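Home / Wedding Stationery / Envelopes and Liners

Zorotum Envelope Liner Kit, A7
Item 1370
$49.00
In stock at Flonham

An envelope liner is a piece of pretty paper that your guests will look at for one second while tearing through it to find out whether there's an open bar. We sell a lot of them anyway. A lined envelope feels heavier in the hand and looks as if somebody went to trouble, and with this kit the trouble comes to one evening and a mildly sore thumb.

The Zorotum kit makes 42 liners for standard A7 envelopes with a Euro flap (the deep pointy one). You trace, you cut, you fold, you stick. There's no printer involved, so there's no printer to yell at. If you can wrap a birthday present well enough that the recipient doesn't ask who did it, you have all the skill this calls for.

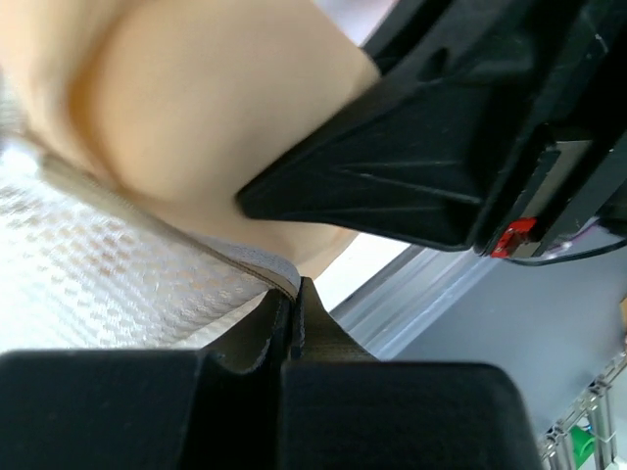
Envelopes are not included. We put this sentence near the top now because it used to be near the bottom, and we've read the reviews. Any A7 with a Euro flap will do, from us or from anywhere else. If you have square-flap envelopes, you want the other template, sold separately for reasons that made sense when the catalog was laid out.

What's in the box

Clear acrylic template, Euro flap, A7
Full sheets of Yalçınkaya marbled paper, enough for 42 liners with a little left over for mistakes
Lavix dry adhesive roller, one, with refill
Bone folder (it's plastic)
Soft white pencil for tracing on dark papers
Instruction card, which is good, and which you should read before the first cut

About the paper

Yalçınkaya marbles its sheets in small batches, so the swirls vary and so does the color, a bit. Blue may arrive leaning toward teal. Rust has been known to show up as brick. If you're the sort of person who carries a paint chip in your wallet for the whole engagement, order all your kits at once, and ask us in the order notes to pull them from the same batch. We'll do it. We may sigh, but you won't hear it.

The weight is on the light side for a decorative paper, and that's what you want in a liner. Heavy paper fights the fold, and then the flap springs open on its way to your great-aunt. This stuff creases once and stays down.

Current colors: Rust, Blue, Moss, Plum, Oatmeal. Oatmeal is the best seller every June and we've stopped trying to talk people out of it. 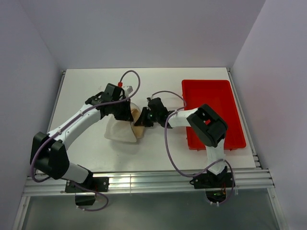

White tabletop, two arms, purple cable looped along the left one.

How long it takes

Zorotum says 90 minutes for the full set. That is achievable if you've done it before, have a sharp knife, and live alone. First-timers should clear the evening. The tracing goes quickly and the cutting goes less quickly, and the first three liners you glue will be crooked no matter what we write here. Put those in the envelopes for the wedding party, who have to come regardless.

A few things the card mentions and people skip:

Trace on the back of the paper. The white pencil comes off the front, but it takes some of the shine with it.

Insert the liner dry and line it up before any adhesive comes out. You want the gummed strip on the envelope completely uncovered. A liner that covers the gum gives you a lovely envelope that won't close.

Fold the flap with the liner in place, then glue only the upper part, above the crease. Leave the lower part loose inside the pocket. Glue the whole thing flat and it will buckle when the flap moves, and there you are at eleven at night peeling marbled paper off with a butter knife.

Press the crease with the bone folder, working out from the middle.
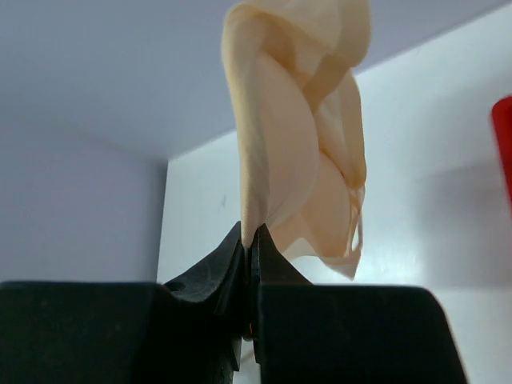
Matching a liner to the rest of your colors is where most of the emails come from. Fabric is the usual culprit, since a bridesmaid dress or a table runner never settles on one color long enough to be matched. Take the pale peach piece in the picture: light beige where it catches the light, a warmer tan down in the creases, and so thin at that ragged edge that you get the white wall coming through as well. Lay a swatch like that against a liner and three people at the table will name three different shades. Our advice is to spread the fabric flat, match to the lightest part of it, and let the marbling handle the rest. With peaches and tans, Oatmeal is the safe choice and Rust is the one you'll be glad about later. Plum can work too, though your mother may have a view.

We'll mail you a sample card of all five colors for free. One per household, please, and yes, we do notice.

Fit and specs

Finished liner: fits A7 envelopes (5 1/4 by 7 1/4 inches), Euro flap only
Adhesive: Lavix dry roller, permanent once pressed, repositionable for a few seconds if you're quick
Template: clear acrylic, peel the film off both sides first (it looks scratched until you do)
Paper: marbled one side, plain white reverse
You supply: envelopes, craft knife or good scissors, cutting mat, something to watch

Postage

Lining an envelope adds weight. In most cases it isn't much, but a thick invitation, a reply card, a map, a second map for the people who lost the first, and a liner can push you over one ounce. Build one complete invitation, take it to the post office, and have it weighed before you buy stamps for the lot. Ask about the square or lumpy surcharge while you're there if you're planning on wax seals.

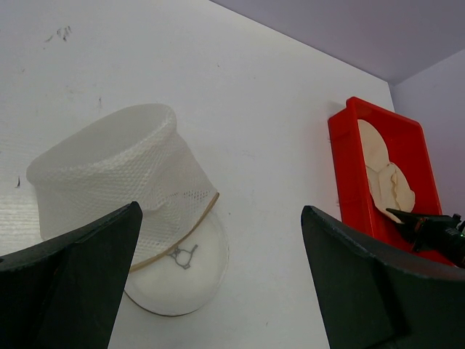
White mesh strainer with a thin tan band around its lower edge.

Questions we get

Can I use my own paper with the template?
Sure. Gift wrap works, and so do old maps and wallpaper offcuts if they aren't the padded kind. Foil paper shows every fingerprint you've ever had.

Is the template sold by itself?
Yes, under Templates and Tools. It's the sensible buy if you already have paper, and we make less on it, so we've listed it on page four.

Does the Lavix roller run out?
The refill in the box covers a full set if you use it on the flap area only. Heavy-handed gluers should add another to the cart now.

Can I line the envelopes after addressing them?
You can, but a mistake then costs you an envelope and somebody's nice handwriting. Line first.

Returns

Unopened kits come back within a month for a full refund. Opened kits we'll look at if something was missing or the template arrived cracked. Cut paper stays with you. So do the crooked ones.

Pairs well with: Flonham A7 Euro flap envelopes, Lavix roller refills, Zorotum reply card liner template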